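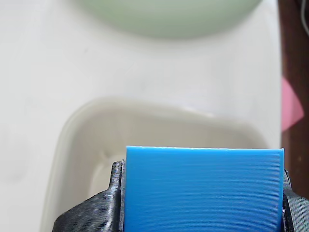
The Hulme Jacket Copy Collection is a body of transcribed blurbs from the jackets and back covers of English-language novels, prepared for the study of how fiction is described to its buyers. It contains 2000 records, each of which gives the full text of one blurb together with the edition it was printed on. Line breaks are kept as they stand on the jacket. A blurb is a stack of short lines, and a reader working at that level should be able to follow them one at a time, as the eye can follow the fine layer lines running across the face of the blue block. Users who prefer continuous paragraphs will find these in a second field, with end-of-line hyphens removed.

Reading time: 6 minutes

Name: Hulme Jacket Copy Collection
Short name: hulme-jackets
Last revised: 2021-05-11
Language: English
Contact: Jade Sugden, Hulme Library

Summary

The records were drawn from the jacket files of the Hulme Library, where dust jackets were removed from lending copies and stored flat, and from a smaller group of paperbacks given by the Stonel Press. In total 71 imprints are represented. The great majority of the titles are general literary fiction. Crime, historical fiction and family sagas are present in smaller numbers, and books for children were left out entirely.

The collection does not contain the text of any novel. It does not contain jacket art, author photographs or biographical notes. Quotations from reviews are included only where they were set inside the body of the blurb, and are marked as such.

What each record holds

record_id: a permanent number, never reused
title: as given on the title page, which may differ from the jacket
author: in the form used by the library catalog
imprint: the name on the spine
edition_note: free text, often blank
position: front flap, back flap, back cover, or inside page
blurb_lines: the text with line breaks kept
blurb_text: the text as continuous prose
review_spans: start and end points of any quoted review
ending_disclosed: yes, no, or unsure
transcriber: initials
checked_by: initials

The position field deserves care. Blurbs that begin on the front flap and finish on the back flap are treated as one text, and the point of division is shown by a vertical bar in blurb_lines. Earlier drafts stored them as two records, and users holding a copy from January should replace it.

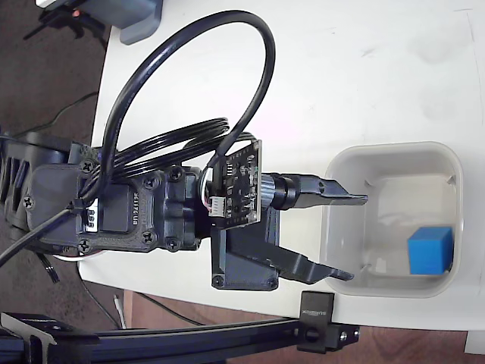 A blank edition_note means that the jacket carried no statement beyond the name of the imprint. It should not be read as evidence of a first edition. Jackets and books were sometimes separated and put back together by past staff, and the library cannot vouch for every match.

Selection

Candidates were taken shelf by shelf from the jacket files. A jacket was accepted if the blurb was complete and legible, if the book was a single novel in English (translations are included), and if the blurb ran to at least four lines. Omnibus volumes and story collections were refused. Where the library held several printings with the same wording, the earliest was used.

Where the wording had changed between printings, both versions were kept. There are 303 records of this kind, and they are linked through the field variant_of, which is present only where it applies. These pairs have drawn the most interest from readers of the draft release. Common changes include a softer account of the plot, the dropping of a minor character's name, and the addition of a sentence about a prize or a film. In several cases the revised blurb moves the novel to a different genre altogether — a quiet book about a marriage is sold ten years later as a story of suspense.

Transcription

Text was typed by hand in Deto, the library's own entry form, and then read against the jacket by a second person. Spelling was left as printed, including plain errors. Small capitals were entered as ordinary capitals. Italic type, used on most jackets for book titles, is shown with underscores at each end of the phrase. Decorative initials were entered as ordinary letters, and ornaments between paragraphs were dropped.

The first transcribers were Neville Pickering and Sayaka Nakajima. Their practice differed on one point. Records with the initials NP close up the spaces on either side of a dash, while those with the initials SN keep them where the jacket shows them. The difference has been left in place and should be smoothed by anyone counting characters or training a tokenizer. 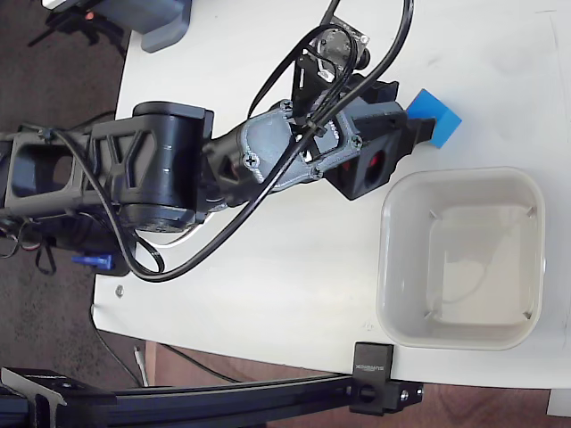 Torn jackets were accepted only if the missing letters could be supplied from another copy. Supplied letters stand in square brackets. A question mark within the brackets shows that the reading is a guess, and such readings should be excluded from any study of wording.

The ending_disclosed field

This field records whether the blurb gives away an event from the last quarter of the novel. It was filled in by readers who knew the book, or who consulted a published plot summary. The value "unsure" was used freely and should be respected. It does not mean that the answer is probably no.

Two readers may fairly disagree. A blurb stating that the heroine "will lose everything she has fought for" was marked yes by one and no by another, and the final value was settled in discussion. Users with a particular interest in this question are advised to make their own judgments on a sample before relying on ours.

Suitable and unsuitable uses

The collection is suited to the history of publishing, to the teaching of summary writing, and to work on the language of praise. Teachers of older students have used the linked variants in class with good results, asking which version they would sooner pick up.

It is poorly suited to ranking novels or authors. Blurbs are advertising. An adjective such as "haunting" or "unforgettable" tells us what a publisher hoped, and its frequency should not be taken as a measure of how a book was received. Nor does the collection reflect the whole of the trade. It reflects what one public library bought and what survived in its files. Romance, for example, was mostly bought in paperback and worn out in lending, and is thinly covered.

Some older blurbs describe people in terms now considered offensive. These have been kept without alteration, and instructors may wish to look through a selection in advance.

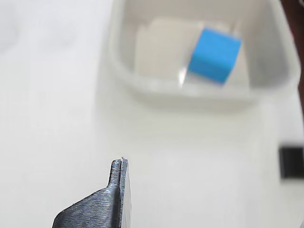

Muireann Scanlon

Rights and access

Copyright in many of the blurbs remains with the publishers or their successors. The full text is therefore supplied to registered readers for private study and teaching. The descriptive fields, without blurb_lines and blurb_text, may be copied freely. Requests for registration are handled by the library desk and should state the purpose in a sentence or two.

Publishers who wish a record to be withdrawn may write to the contact named at the head of this document. The record number will be kept and the text removed.

Files

jackets.csv: all records, one per row
variants.csv: pairs of record numbers for linked blurbs
imprints.csv: imprint names, with earlier and later forms
CHANGES.txt: corrections by record number

All files are in UTF-8. Line breaks inside blurb_lines are written as a slash with a space on each side. A slash printed on the jacket itself is doubled.

The Plarix reader, supplied separately, shows linked variants side by side. It is not needed in order to use the files, which open in any spreadsheet program.

Corrections

Colin Stockdale keeps the list of corrections. Please quote the record number and, where possible, the wording as it appears on your own copy of the jacket. Corrections based on a different printing are welcome, and will be held for the next release as possible variants.

Suggested citation

Hulme Library. Hulme Jacket Copy Collection. Please give the revision date and the record numbers of any blurbs quoted.

This site uses cookies to remember your reader registration. By continuing to browse you accept their use. Manage settings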